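Pletadmont Council Tracker: a review after one month of use

I live in Brornport, where the local council decides many things on evenings when normal people are putting children to bed. For years I tried to follow it through the council's own website. In June I paid for the Pletadmont tracker instead, a subscription service which collects agendas, votes and speeches of councillors in one place. I am not a journalist. I only write letters to my councillor, too many of them according to my husband.

The price is 38 pounds for a year. You give your postcode, you choose your subjects, and each morning an e-mail comes. I chose buses, planning and school places. On the first morning I received 23 items, and most of them were planning notices for garage roofs. There is a setting called "minor matters" which must be switched off by hand. I found it on the third day, under Account and not under Subjects, where I was looking.

After this the service became good. The voting record is the part I would pay for again. You click on a councillor and see each vote, with the motion written out in full, and next to it what the same person said in the debate. I learned that my own councillor, whom I had believed to be a strong friend of the evening bus, had abstained on it twice. I wrote her a letter. She answered politely and at length, and I am still not sure what she answered.

The search is weaker. It finds the exact word and nothing near it. If you write "bus" you don't get "public transport", and the councillors almost never say "bus". The help page advises to search several words one after another. This is a fair advice, but I had hoped that the machine would do it for me.

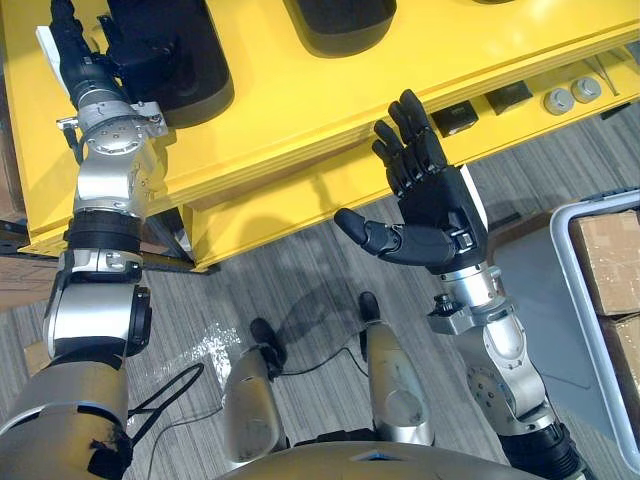
At the yellow workbench, one gripper over the black tray.

Speeches are offered as text and as sound. The text is made automatically and then corrected, they say within 10 days. Before the correction it is sometimes comical — the district of Pattinasarany was written in three different ways in one debate, one of them a kind of pasta. I recommend to wait for the corrected version before you quote anybody, especially if you are angry.

I wrote to the support two times. Raíssa Evangelista replied on the same afternoon and repaired a wrong vote in the record for the library motion. My second question, about downloading the votes into a spreadsheet, was answered with "planned". There was no date.

For comparison I also tried Kumis, which costs nothing. It has a nicer map and it covers the parliament too, but for local councils it shows only the result of a vote and no names. My neighbour Qiuyue Qiu uses it and is content, as she mostly wants to know when the roads will be closed.

I give four stars of five. One star is missing for the search and the hidden setting. If you follow only national politics, I don't think you need it. I have renewed the e-mails for planning and buses, and switched off school places until the autumn.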